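Home Stories Essays Back Issues Submit About Search

The Pointed Fingers

By the second week of May the Plimside fingers and the Chiriac fingers had each been mounted, calibrated, praised and taken off again so many times that the screws had begun to lose their edges. Els Willems kept the stripped ones in a coffee mug. She had started with the idea of sending the mug to purchasing and had come to like the sound it made when she set it down during calls.

Ranus wanted an answer. Ranus was the parent company, three floors of it, and it had bought two small gripper firms in the same quarter without noticing that they made the same thing. Now one of them would be folded into the other, and somebody on the third floor had decided that the fair way to settle it was with fruit.

"Fruit is neutral," the email said.

Els had worked with grippers for most of her adult life and had never met a neutral piece of fruit. A pear had opinions. A bunch of grapes was a labor dispute. She wrote back asking for a budget and received permission to use the break room bowl.

The Chiriac fingers were short and padded and closed like a polite handshake. The Plimside fingers were long and black and came to a point, and made anything they approached look as if it were about to be questioned. Chiriac's people had sent a binder. Plimside's people had sent Danny, who was twenty-four and slept in his car the first night out of what he called commitment and what Els suspected was a mistake with the hotel.

"They're good at getting under things," Danny said. "That's the whole idea. You slide under, you don't squeeze."

"And if the thing rolls?"

"Then you slide under it faster."

She put this in the log. The log had a column for remarks, and she felt it should be used.

The controller was a Standia, which both sides had agreed on since both sides disliked it equally. It had one dial for force and one for speed, and a menu in which these were called something else. Each attempt got a number. By the end of the first week Chiriac had been given 1432 attempts and Plimside had been given 2089, the difference being Danny, who didn't go to lunch.

"That isn't balanced," said the third floor, when it saw the totals.

"It's a rate," said Els. "You divide."

There was a silence on the line while the third floor thought about dividing.

The task itself was something a child would have finished before you were done explaining it. Pick up a round thing, put it on a plate. Els had argued for plates with a rim, on the grounds that she was tired of crawling under the table, and for three different colors, so the camera would have something to be wrong about. Danny wanted both arms to go at once. Els wanted one, then the other. They compromised by doing it Danny's way and writing it down Els's way.

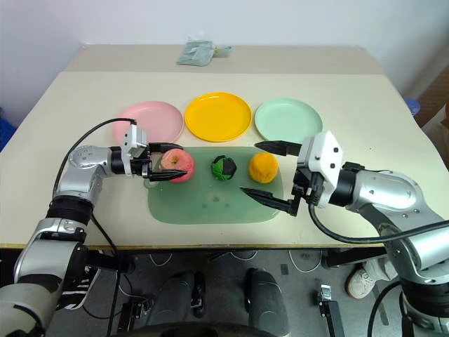
Chiriac called at four to ask whether anyone had considered the stem end of the apple. Els had the phone on speaker, under a stack of cable ties. A point will find the hollow every time, Chiriac went on, and then you have a hole and a lawsuit, whereas a pad spreads the load, as shown in section 2 of the binder, and had she read the binder?

She had read the binder. It propped up the monitor now and did it well.

"Nobody's going to sue over an apple," said Danny.

"You've never sold to a supermarket," said Els.

They went on until the light changed. The pointed fingers went under, as promised, and sometimes they came out the other side with nothing in them, looking just as pleased. The padded ones held whatever they touched and then, now and again, declined to let go of it. Els would stand with her hand near the stop button while an orange hung over its plate and the Standia reported that the orange had been delivered.

"How do you score that one?" Danny asked.

"What does the controller say?"

"It says success."

"Then it's a success with remarks."

He wrote it down. His handwriting had gotten worse since Monday's pizza, if it was Monday, and she noticed he had begun to use the remarks column for things that were remarks only in the widest sense. Attempt 2691 said: *gentle*. The one after it said: *less*.

Around six he asked her which she would pick, if it were up to her. She picked up the mug and shook it.

"Whichever one takes a bigger screw," she said.

He laughed, then saw that she was already typing it into the summary, under Recommendation, where the third floor would look first. She spent a while on the wording. She took out "please" and put it back in.

At half past six the phone rang again under the cable ties. It was the third floor. They had been talking, and they wondered how she felt about eggs.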